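Autumn Term Notes from the Stenari Robotics Club

The autumn project of the Stenari Robotics Club entered its second phase in November. The task set for the members is a sorting exercise: small household items are to be picked up from a flat white surface and placed in the correct tray. The work forms part of the club's entry for the Eromby student competition, in which each team is permitted 23 attempts per round.

Responsibility for the gripper was assigned to Timo Reinholz, who also keeps the test log. The log now holds 656 entries, of which 41 concern batteries. These have proved the most difficult item on the list, and the members agreed to treat them separately for the remainder of the term.
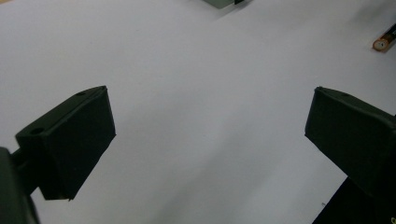 Gripper fingers open over the white surface, with a battery at upper right.

Two questions remain under review. The first is the angle at which the fingers should approach a cylindrical item. The second is the covering of the finger pads, on which opinion within the club is divided. Gudrun Rieger has proposed a direct comparison of 2 coverings under identical lighting, and I support that proposal.

The software group, working under the project name Marko, will present its revised grasp routine on Sunday. Members who still have parts on loan from the Görtz workshop are asked to return them at that meeting.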